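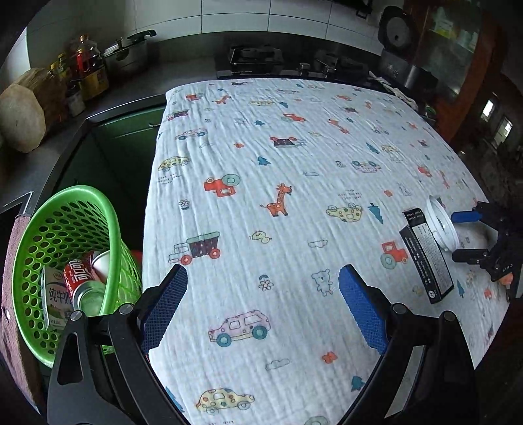
4.2 The blanket on the worktop

Figure 3. A printed muslin blanket spread over a kitchen worktop, with a black box and a white round container resting on it.

I want to spend a bit of time on this one, as it comes from the household that changed my mind about what I was studying. When I started, I had a tidy plan. I would visit homes in Coltthorpe, look at the cloths people kept within arm's reach of the kitchen, and sort them by what they were sold as: tea towel, dishcloth, tablecloth, and so on. Then I met the muslins, and the plan went out of the window.

The one in Figure 3 was sold as a baby blanket. It has a giraffe on it, and cars and trucks, and a red tractor, and it covers a good stretch of worktop. The family (I call them the Gruvden household, after the road they live on) had two of these blankets, and neither had been near a baby for years. Their youngest was at school by then. The blankets had drifted, as the mother put it, "down the house" — from the cot to the sofa, from the sofa to the airing cupboard, and from there to a hook by the kitchen door, where they took up a whole new career.

I asked what the new career was and got a very long answer, which I loved. A muslin went over bread dough. It went under the good glasses when they came out at Christmas. It lined the basket for picnics, and it was spread on the worktop whenever the cupboard over it was being sorted, so that things could be put down on something soft and looked at properly before they went back up. This last use is what I mean by a sorting cloth, and I had no box for it on my form at all! I wrote it in the margin, and then I kept having to write it in the margin in other people's houses too.

So what makes a good sorting cloth? I put that to everyone who said they used one, and the answers were more alike than I'd expected. It has to be big enough to cover the part of the worktop you're working on. It has to be something you don't mind getting marked. And several people said it should be easy to shake out, as the backs of cupboards are full of crumbs and spilt rice and you want to carry the whole lot to the back door in one go. Muslin does well on all of these. It weighs next to nothing, and it goes through the wash with everything else. The crinkles help too, I think, though I can't prove it. You can see them in the figure, fine ridges running along the cloth, and my own feeling from handling a lot of these is that small things slide about on them less than they do on a bare worktop.

The print matters more than I thought it would. I'd assumed a plain cloth would be the first choice, because you can spot a dropped screw or a lost lid on it. The Gruvden mother disagreed quite strongly. She said a busy print hides old stains, and hiding old stains is what lets you go on using the thing in front of visitors. Look at how much is going on in this one: between the bigger drawings there are tiny clouds and leaves and lines of text. A tea stain would have plenty of company. Her husband took the other side and said he'd once lost a blue bottle top on the blue tree. They had clearly had this conversation before.

There's also the matter of whose cloth it is. The children still called it by the name it had when it was a blanket, which was Zupan (I never got to the bottom of that, and neither had their parents). When it was out on the worktop, the older boy would stand at the end and move his finger from car to car while the grown-ups argued over what to keep. I saw him do it on two of my visits. Nothing on my form would have picked that up either, and it is one of the reasons I switched from forms to sitting in the corner with a notebook and a cup of tea.

Now, the things on top. A box lying at a slant and a round container on its side are just the sort of mixture I came to expect. People told me over and over that a sorting cloth lets you be untidy for a while. On a bare worktop they lined things up, or felt they should. On a cloth they put things down anyhow, knowing the whole area was "in use" until the cloth was picked up again. One man described it as putting a fence round the mess, and I've borrowed that phrase in two talks since without paying him for it.

I should say how this sits with earlier work. Troels Kragh, in his study of the Mesance flats, argued that cloths move in one direction only, from clean jobs to dirty ones, and end up as floor rags. His diary method was far more careful than mine and I've leaned on it a good deal. For tea towels I found the same thing, nearly without exception. The muslins didn't behave, though. They came down from the bedroom to the kitchen, certainly, but once there they stayed at a middle level and were protected. In the Gruvden house an old bath towel was used for the floor, and when I asked whether the muslin would ever join it, I was given quite a look. Of the 80 homes I visited, 19 had at least one former baby cloth in the kitchen, and I have no record of one being used on a floor.

I put this down to two things, and I'd give them equal weight for now. One is plain usefulness: a large, light cloth is handy, and there are few others like it in the house. The other is fondness. Parents didn't want to throw the blankets away, and they didn't want to shut them in a box in the loft, so they found them a job where they'd be seen. A blanket with a giraffe on it is hard to demote. Kragh's flats were mostly home to single people and older couples, so he may simply not have had many such cloths to follow.

One caution before I move on. My visits were all by daylight and all arranged in advance, and some families may have put out their nicer cloths for me. I tried to get round this by asking to see where the cloths were kept, hook or drawer or heap, and the heaps were pretty convincing. I also went back to the Gruvden house on 7/23/20 to check my notes with them. The second blanket, the one without vehicles, had by then been cut in half — one half for the dough and the other for the glasses. Section 4.3 takes up cutting and hemming, where the sewing tin comes into it.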